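Two days at the Stodidska Games Fair in Tultstead

03/11/2025

I got home from Tultstead last night with sore feet, a tote bag full of stickers and a big grin, so I'm writing this up while it's all still fresh! If you've never been to Stodidska, it's a games fair held in the old exchange hall by the river, mostly small studios, with a few bigger booths near the entrance and a retro room upstairs.

Doors opened at 10 and the line already went past the bakery. It moved fast though, and the staff handing out wristbands were cheerful about it. A board by the ticket desk said 1,098 people had signed up in advance, the most they've had so far.

I went straight to the Bomon booth because I've been waiting to play their new puzzle game since the first trailer in April. You had to book a slot, and mine was for 20 minutes, which went by in a flash. You push rooms around to make a path for a lost delivery cart, and once you get the hang of turning a room over while the cart is still rolling, it's wonderful. I got stuck on the fourth level and a very patient guy from the team let me keep trying (sorry to the person behind me).

Kulkarni had the racing game everyone was talking about. Four players on one couch, lots of shouting. I came last twice and then second, and I'm still pleased about that second place. The handling is loose in the way old arcade racers were, and the rain track is the best one by far.
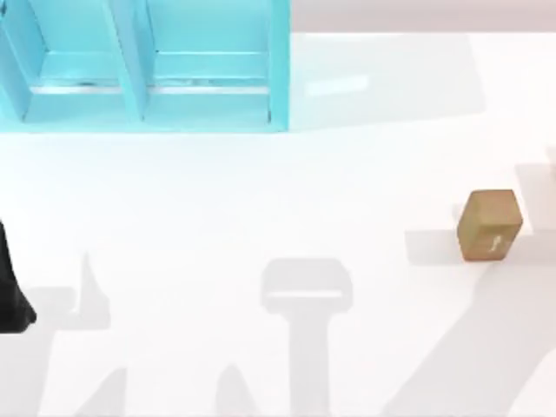

Upstairs in the retro room they had 300 games you could pull off the wall and try, with big chunky TVs to play them on. I meant to stay for half an hour and lost most of the afternoon - there was a two-player fishing game in there that I would happily buy today if anyone can tell me where to find it.

A few notes if you're thinking of going next year. The coat check costs 5 and only takes cash. Food inside is mostly fries and hot dogs, but you can leave and come back with your wristband, and the noodle place across the bridge is great. The talks fill up early, so I missed the one on sound design and only caught the end of the one on level building. I've been told the recordings are going up on the fair's site, and I'll add the link when they do.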